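Rastix Small Claims Kit: review

I bought the Rastix Small Claims Kit after a removal firm dropped my late aunt's dresser down a flight of stairs and then stopped answering the telephone. The dresser had survived two wars and my aunt. It did not survive the half-landing. The firm's position, in so far as it had one, was that the dresser had been "like that already", by which I suppose they meant in four pieces and spread over several steps.

My loss came to £690, going by a repair quote from Ibarra, the furniture restorers in Bonthorpe. That's an awkward sum. It's too much to shrug off and too little to interest a solicitor, or at any rate the solicitor I rang, who was kind to me for as long as it took to say goodbye.

So, the kit. It comes in a cardboard folder about the size of a family board game, with a printed guide, a set of letter templates, a ring binder with dividers, a log sheet for telephone calls and a wall planner I'll come back to. There's also a code for downloading the templates so you can type into them. Mine cost less than the van hire I should have gone for in the first place.

What it covers

The kit is meant for people bringing their own claim for money in England and Wales. It deals with faulty goods, bad workmanship, unpaid bills, deposits and damaged property. It won't help with injuries, and says so on page 3 in a box with a thick border. I'd agree with the box. If someone has hurt you, go and see a person who does this for a living, and don't try to manage it with a ring binder.

It doesn't cover Scotland or Northern Ireland either, which is mentioned inside the folder and not on the outside. If you live in Dumfries you will find this out after paying.

The guide

By far the best part. It was written by Hortensia Insaurralde, who according to the back cover spent years at an advice centre before turning to print, and it reads as if she has sat across a desk from a great many people clutching carrier bags. She is brisk. The chapter on working out what you've lost begins by telling you to write down the figure you want, then put it in a drawer and work out the figure you can prove. Mine were some distance apart. I had put in a sum for distress, and Insaurralde took it straight out again.

She is also good on who you are claiming against. I had been addressing furious letters to the name painted on the van. It was a trading name, and the man behind it was a sole trader working from a different address. Twenty minutes with the chapter called "Who exactly?" sorted out what six weeks of temper hadn't.

The chapter on evidence could be longer. It tells you to keep photographs, quotes, messages and receipts, and to number the pages, all sensible, but there's hardly anything on witnesses. My neighbour had heard the whole descent, including the language, and I wanted to know how to set that down. Two paragraphs and a specimen statement about a leaking boiler were all I got. My neighbour's account was livelier.

The letters

There are templates for the first complaint, the chaser, the letter before claim, and several sorts of reply for when the other side answers. They're plain and polite. I found the politeness hard going, having drafted a few of my own that weren't, but I can see the sense of it. Somebody at the court may end up reading the whole exchange, and you would like to come out of it as the reasonable one.

The letter before claim is the one that matters. It sets out what happened, what you want, how you got to the figure and how long they have to reply. I filled in the typed version at the kitchen table in an evening. The download works well enough, though the spacing goes peculiar if your address has more than five lines, and anyone living in a converted mill with a name, a number and a wing should be ready for a struggle.

One grumble. The template for replying to an offer assumes the offer is a sum of money. Mine was "a free move at a time to suit", from the people who had moved the dresser. No template covers that. I wrote my own, and I think Insaurralde would have been proud of how short it was.

The binder and the planner

The binder is fine. The dividers are thin card and will curl by September wherever you keep them, but they're labelled in the right order and by the end I could find any piece of paper in seconds. The court wants your bundle in order, and so will you when a judge asks about a text message and everybody waits while you lick your thumb.

The call log is the dull item that earned its keep. You write down the time, the number, who answered and what they said. Mine showed a long run of calls that nobody picked up, ending with one at 8.15 in the morning when someone did, said "Oh", and hung up. It looked very well in the bundle.

The wall planner I can't defend. It's a large sheet with stickers shaped like gavels. English judges don't use gavels, as any lawyer will tell you whether or not you ask. I gave it to a child.

You also need to supply your own stationery for all this. The guide wants you to sign and date every statement in black ink, and to keep spare pens to hand, so put them on the shopping list with the envelopes.

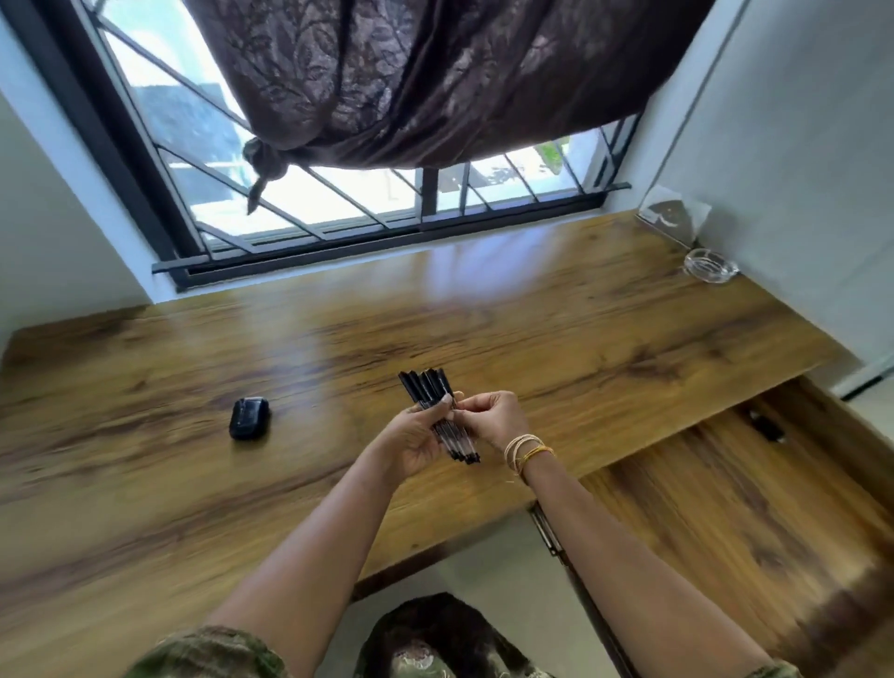 Black pens, and enough of them to be going on with.

The helpline

Buyers get access to a telephone helpline, which Rastix calls "guidance" and is careful not to call advice. You get three calls. I used two. The first was answered by a recorded voice telling me how much my call mattered, for long enough that I began to have doubts. The second put me through to Thitima Pongsiri, who was excellent. She asked what I had in writing, told me which page to look at, and pointed out that I had added up my losses wrongly, in the other side's favour. She wouldn't say whether I'd win, and was quite right not to.

The helpline shuts at 4.30 in the afternoon. I'd have thought most people with a grievance and a job would be ringing after that.

Compared with the Brekonus pack

I borrowed the rival pack from Brekonus to see what I was missing. It's cheaper and comes as a download only. The forms are much the same, but the guide is 354 pages on screen and reads like something produced in revenge. It's more thorough on enforcement, meaning what to do if you win and they still don't pay, and the Rastix guide is thin there. If you already suspect the other side will be slippery about paying, Brekonus may suit you better, provided you own a printer and have a patient nature.

Did it work?

The removal man paid before the hearing. He sent the full amount and the issue fee, with no covering note, shortly after the court papers reached him. I can't say how much of that was down to the kit. Plenty of people pay once an envelope from the court turns up, and it would have turned up had I done the thing with a library book and a biro. But I doubt I'd have got as far as the envelope without the folder sitting there on the sideboard, looking at me.

Good points: a clear guide by someone who has met the public, useful letters, a decent binder, and Thitima Pongsiri.

Bad points: helpline hours, curling dividers, too little on witnesses and on getting paid afterwards, gavels.

Four stars out of five. Check the current court fees and time limits for yourself before sending anything, as my copy had a correction slip tucked in the back and there may be more slips to come. The dresser is at Ibarra's having its leg seen to. I'm collecting it myself, in a hired van.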